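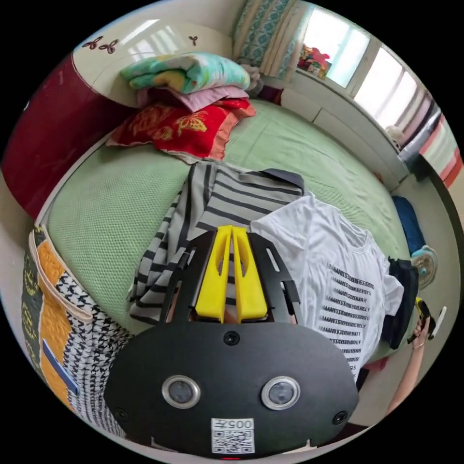
Ticket 1076
Opened by: Rasha Fakhoury, unit 2, Endton
Category: Heating/Cooling
Priority: Urgent (set by tenant)
Priority: Normal (changed by system)
August 2018

Rasha Fakhoury wrote:
The thermostat in the bedroom says 66. The bedroom does not feel like 66. The bedroom feels like the inside of a baked potato. The unit is a Larix, the square one with the dial that clicks. It was fine until the building did the "seasonal update" in July, and since then the fan runs all night and blows air the same temperature as the air it took in. I have turned it off and on again. I have turned it off and on again at the breaker too, so please don't ask.

Marwan Issa (Support) wrote:
Thanks for reaching out to Pakosthorpe Residential. Have you tried turning the unit off and on again at the breaker?

Rasha Fakhoury wrote:
Yes. See above.

Marwan Issa (Support) wrote:
Sorry, that one gets sent automatically. Could you hold the dial in until the screen shows a code and tell me what it is?

Rasha Fakhoury wrote:
E 484. Then it plays a little tune, which I did not know it could do and would like it to stop doing.

Marwan Issa (Support) wrote:
484 is "remote sensor not found." Does your bedroom have a remote sensor? White plastic, size of a matchbox, usually above the door.

Rasha Fakhoury wrote:
There is a white matchbox above the door. It has been painted over at least once. I had assumed it was architecture. 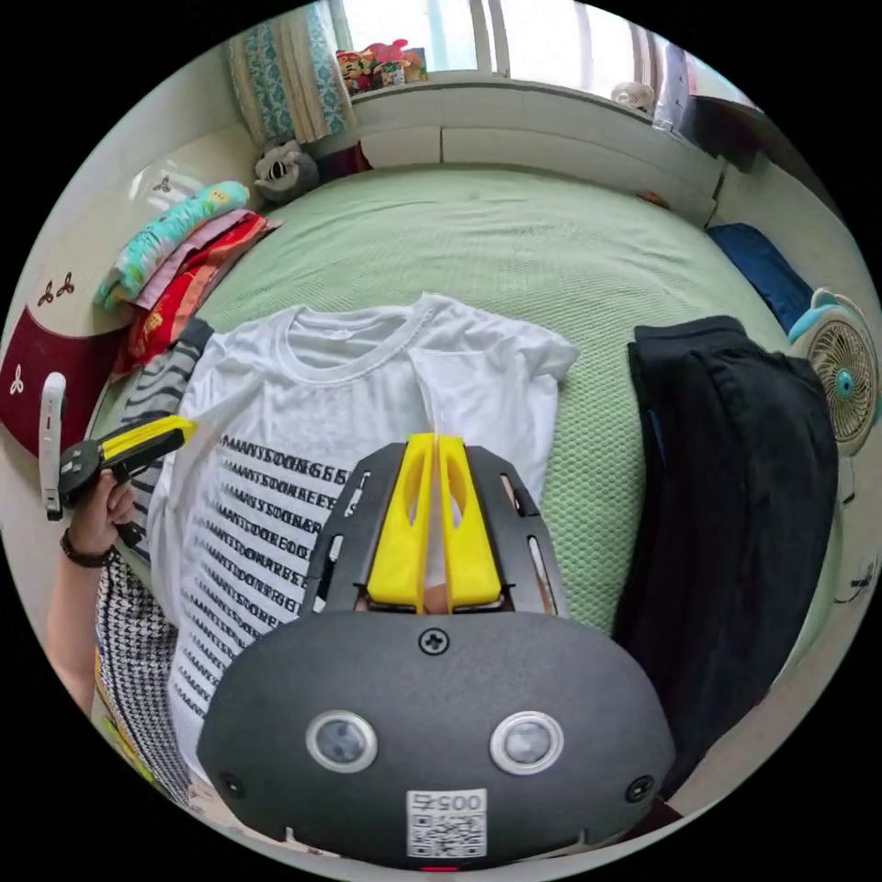
Marwan Issa (Support) wrote:
OK, so when the sensor drops out the thermostat is supposed to fall back to its own built-in one. After the July update some units fall back to the last number they heard and stay there. Yours last heard 66, so it thinks the job is done. Try this:

1. Pop the cover off the matchbox. A butter knife will do it.
2. Take the battery out, wait two minutes, put in a new one.
3. Hold the dial in again and pick PAIR.

Rasha Fakhoury wrote:
Cover is off, along with a strip of paint as long as my arm. I'd like it noted that I did this under instruction. New battery in. PAIR gives me a list of three sensors: BR1, BR1 and HAKIM. Which of these am I?

Marwan Issa (Support) wrote:
Hakim was the contractor who installed them. Please don't pick Hakim.

Rasha Fakhoury wrote:
I picked the first BR1. The thermostat now says 58 and the heat has come on.

Marwan Issa (Support) wrote:
Please pick the other BR1.

Note added by Tomomi Kubo (Facilities):
Unit 4 has just called to say their bedroom thermostat jumped to 84 for no reason and the air conditioning is running flat out. Linking tickets.
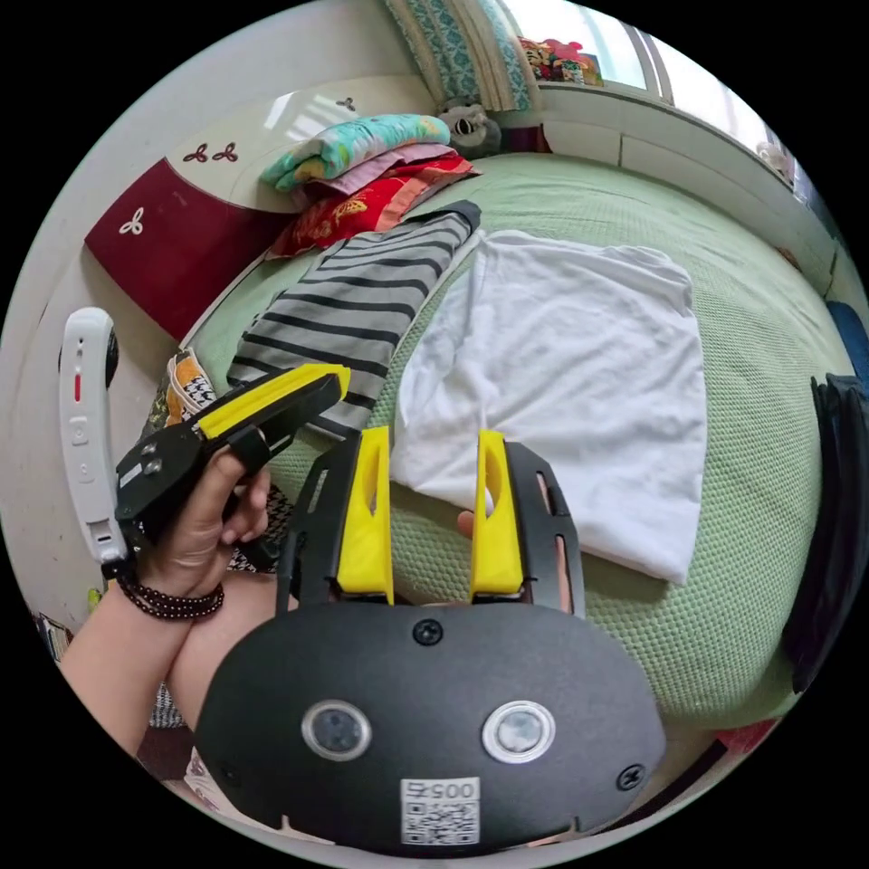
Rasha Fakhoury wrote:
Second BR1 selected. It says 83, which I believe. The air coming out is cold for the first time in weeks. Please give my regards to unit 4.

Tomomi Kubo (Facilities) wrote:
Unit 4 is back to normal and has asked for it in writing that this won't happen again. I'm renaming the sensors by unit number. Rasha, yours will be U2-BED. The dial may play the tune once when the name changes.

Rasha Fakhoury wrote:
It played it twice. Room is down to 74 and dropping. What about the paint?

Marwan Issa (Support) wrote:
Paint is a different category. I've opened a new ticket for you under Walls and Ceilings, assigned to Najwa Zein.

Status: Resolved
Resolution: Sensor battery replaced, re-paired to correct unit
Linked tickets: 1 open (Walls and Ceilings)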